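Handheld gripper demos: how much clutter do you leave on the table?
Forum > Data collection > Manipulation

hteshome
Posted 9:40 am
We're collecting drawer demos with two handheld grippers, one per hand, with markers on the bodies. The task is a small storage box with a pull-out drawer and a piece of crumpled white stuff in it. We have 1,210 episodes so far. I've been leaving other things on the table, a mug, a little fan and a potted plant, and moving them between episodes. Valter wants a bare table until the policy can open the drawer every time. What do the rest of you do?

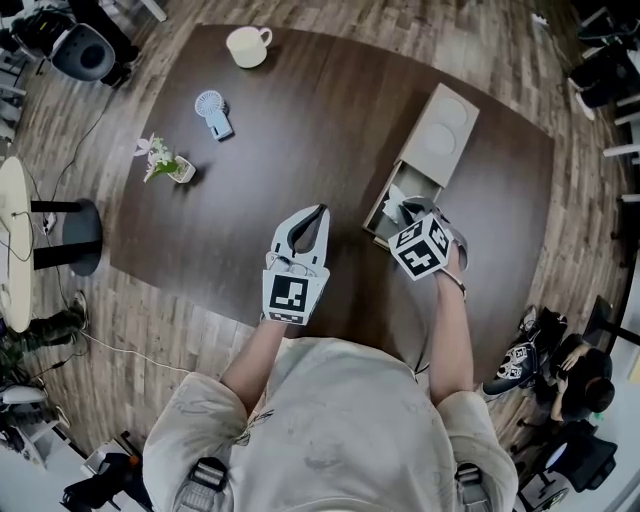
Benedita Ramalho: Leave the clutter in. We did a bare-table set at Gurkance last June and the policy went for the first cup anyone put down. We had to record almost all of it again.

vtorres
Posted 10:15 am
I'm the Valter in question. My point is about order. Do 500 clean ones first, train, see if the drawer opens. If it doesn't, you know the problem is the grasp and you haven't spent two weeks moving a plant.

lurdes_c
Posted 10:32 am
Both of you are leaving out the box. If it always sits at the same angle, the clutter won't help much. We turn ours every 50 episodes and put it on different surfaces. How far do you move yours?

hteshome
Posted 11:05 am
Not far enough, probably. It's been on the one big table for most of the set, at different angles. I want to start taking the same box to other spots in the room so the background changes too. The wrist view takes in a lot of ceiling and whoever is walking past, so that part varies without any work from us.

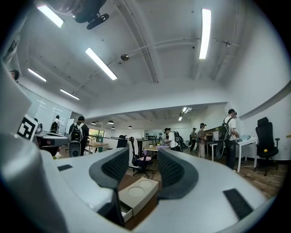

The thing I haven't settled is how far open the drawer should be at the start. Right now I have closed and slightly open, mixed in one folder, with no label for which is which. I can go back and tag them by hand but it's slow.

vtorres
Posted 11:20 am
Tag them. I'd split closed and open into two tasks anyway.

cpacheco
Posted 1:48 pm
Disagree on splitting. We kept them together on the Telledora set and it learned to pull from wherever the drawer was. I'd still tag them, so you can check the balance. Ours was 90 percent closed before we looked.

lurdes_c
Posted 2:03 pm
Same, keep them together. Also write down who did each episode. Two of our people pulled with opposite hands and it took us a while to spot it.

hteshome
Posted 2:30 pm
OK. Tagging this afternoon, one task, clutter stays. Valter gets his clean batch as a separate folder and we'll train on both. I'll post the numbers when I have them.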